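In praise of the tray

Let me put in a good word for the plastic tray, the most ignored object in any house.
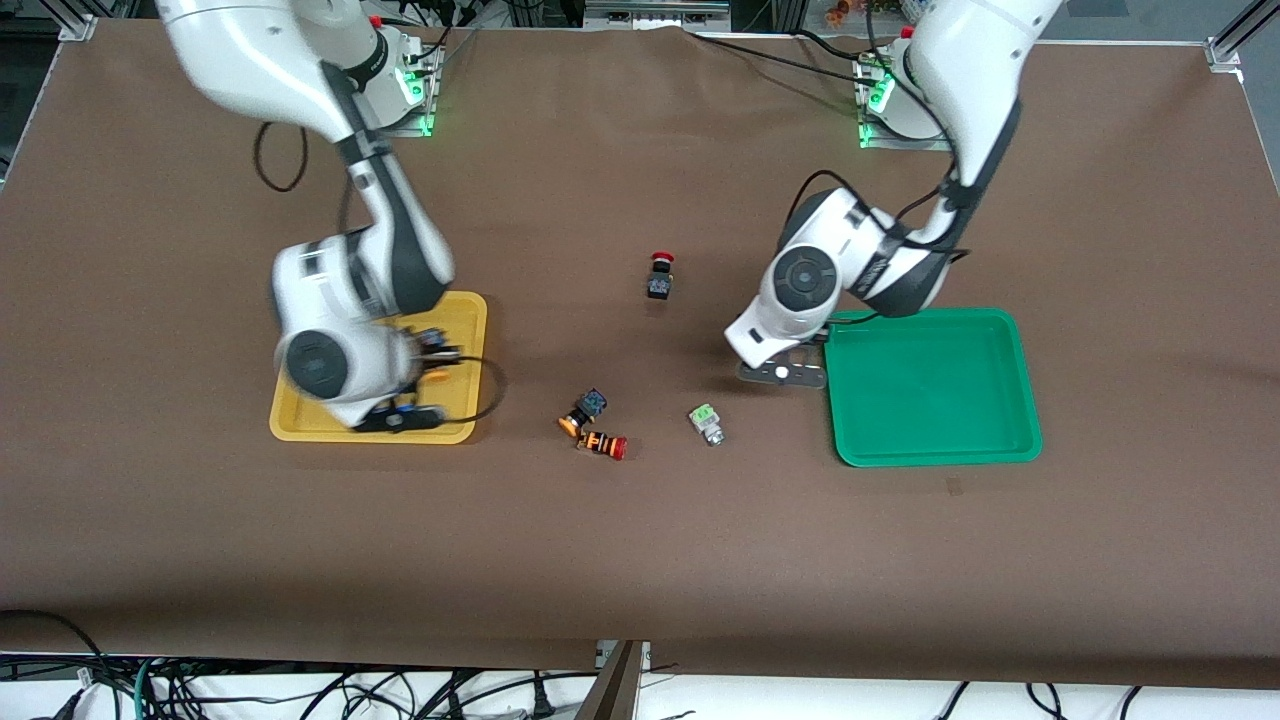 A yellow tray on a brown fabric-covered table.

I grew up in Plindotville, where my mum had one rule about the kitchen bench, and it was that everything small lived on a tray. Keys, stamps, the good scissors, the odd battery nobody would own up to. I thought this was fussy and a bit old-ladyish, and when I moved out I swore I'd have nothing of the kind. I bought a chest with 9 drawers instead (a Van Rooij, second-hand, murder to get up the stairs) and felt very grown up about it.

Well. You know what happens to a drawer. It shuts, and whatever's inside stops existing. I owned four rolls of sticky tape at one point and kept buying more! I found a passport in there under some takeaway menus, and by then I'd already filled in half the form to replace it.

A tray can't do that to you. It's flat, it's open, and it only has so much room, so when it's full you can see it's full and you have to deal with it. Mine is a cheap one from the hardware shop and I'm fonder of it than of most of my furniture. Mail goes in at the front door, comes with me to the kitchen table, and gets opened there, because I can pick up the whole lot in one go. Try that with a drawer.

The colour matters too, and I'll argue this one with anybody. My sister has gone in for those pale grey organisers that are meant to vanish into the shelf, and she spends her mornings looking for them. Get a bright one. You want to catch sight of it from the hallway when you're running late and you've only got one shoe on.

I do realise there's an industry built on telling us otherwise. I had a Trendari catalogue through the door in July and made the mistake of reading it with a cuppa. Their modular wall system comes to $1,362 before you've paid for delivery, and for that you get a great many little doors. Little doors! I've got nothing against a nice cupboard, and if you have toddlers or a labrador then fair enough, you need things behind a latch. But most of us haven't got a storage problem, we've got a putting-down problem. We walk in with our hands full and we want somewhere to put it all right now, and a wall of little doors is no help with that at all.

My neighbours in Eder Street are split on it. One says trays are just clutter with edges, and I've thought about that more than I'd like to admit. She may be right. Still, I'd take edges over none, and she borrowed two of mine for her birthday lunch and I haven't seen them since.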